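Werkstattbuch, Dezember — Raumakustik Vollenard

Nachhallmessung mit S. Tekin wiederholt, 6 Mikrofonpositionen, je 15 s Sweep. Tür geschlossen, Lüftung aus. 125-Hz-Band streut weiter, Ursache offen.

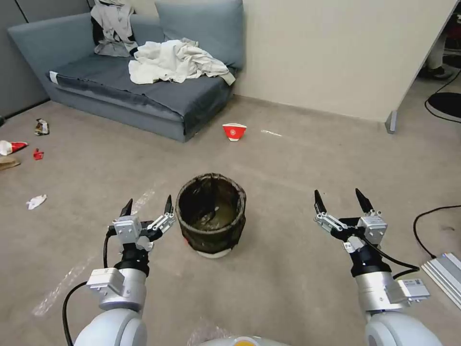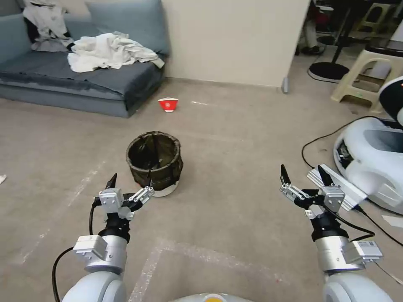 Teppichboden mit Abfallbehälter.

Absorber an der Nordwand noch nicht montiert — Lieferung Eltulby fehlt. Auswertung ab 500 Hz plausibel, darunter nicht verwenden. Kalibrator vor nächster Messung prüfen, Rohdaten an Seyoum.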